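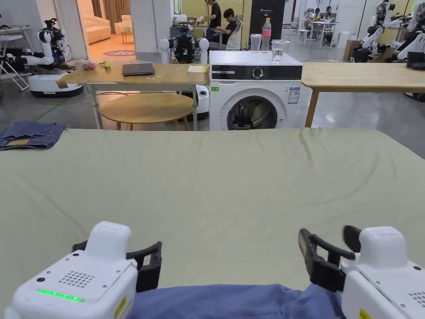
Sage green cloth on the big table, blue thing lying rumpled at the near edge

Search this forum Search titles only Advanced Go

Thread: Washing a big cotton tablecloth without it shrinking or fading

pinhookmary
February 12, 2024
Okay laundry people, I need opinions. I bought a long pale green tablecloth in November (Lundness, the heavier cotton one) and I love it way more than a person should love a tablecloth. It lives on the table in my sewing room, so it gets chalk, coffee, thread fuzz, all of it. So far I've only spot cleaned. Now it needs a real wash and I'm scared! The tag says warm, tumble low. My last one said the same thing and came out so short it looked like a placemat with ambitions. Cold wash? Line dry? Do I iron it damp? I also have a bottle of Plerine color wash under the sink that I've never opened, if that matters.

dobbs_297
Cold, gentle, hang it over two lines so the weight is spread out. Done. I've had cotton cloths last for years that way. The dryer is what eats them.

Ingrid Castellanos
I'm going to disagree with dobbs a little. Cold is fine for color but it won't touch coffee, and if you've been spot cleaning for months there's probably soap sitting in there too. I would do warm like the tag says, with half the detergent you think you need, and an extra rinse. Then skip the dryer completely. My mother ran a lunch counter and washed cloths every night of my childhood, so I have Feelings about this.

dobbs_297
Warm is how you get a placemat.

Ingrid Castellanos
Warm for a short cycle is not how you get a placemat. High heat in the dryer for an hour is how you get a placemat. pinhookmary, did the old one go in the dryer?

pinhookmary
...yes. On high. With towels. I was in a hurry, don't yell at me

kettleback
Nobody's yelling, we've all cooked something. Mine was a wool blanket.

Measure it before you wash, that way you'll know for sure. And if it does pull in a bit, iron it while it's still damp and tug it gently as you go, lengthwise first and then across. I got most of the size back on a Bosman runner doing that. The hem stayed wavy though, I won't lie to you.

tess3579
Has anyone used the Plerine stuff? I tried it on dark jeans and couldn't tell any difference from the store brand, plus the smell hung around for days. For a pale color I wouldn't bother. Fading on light green is mostly sun anyway. Is your table by a window?

pinhookmary
Right under one, west side. Ugh. I guess I could flip the cloth around every few weeks so it fades evenly?

tess3579
That's what I do with my bedspread! Works great, as long as you remember, and I remember maybe half the time.

dobbs_297
Or put a curtain up.

kettleback
On the coffee: soak just that spot in cool water with a spoonful of white vinegar and a drop of dish soap before it goes in. Test a corner first. I've had it work on old stains, though one from a church supper beat me and I cover it with the butter dish.

Ingrid Castellanos
Vinegar, yes. And please no fabric softener, it makes cotton repel water and then your next spill just skates across into somebody's lap.

pinhookmary
Update! I split the difference and annoyed everybody: vinegar soak, warm wash, short cycle, extra rinse, no Plerine. Hung it over two lines like dobbs said. It lost around 2 inches on the long side and I got some of that back with the iron. Coffee is gone except for a ghost you have to hunt for. Very happy.

dobbs_297
Cold would've been zero inches.

Ingrid Castellanos
And all of the coffee.

3 comments

marlowe_b: Trying the vinegar soak tonight on my Kumero napkins, they've got gravy on them from the holidays.

quiltnut451: Do you hang it with the good side in or out? I always go good side in so the sun doesn't hit it.

kettleback: Good side in, same here.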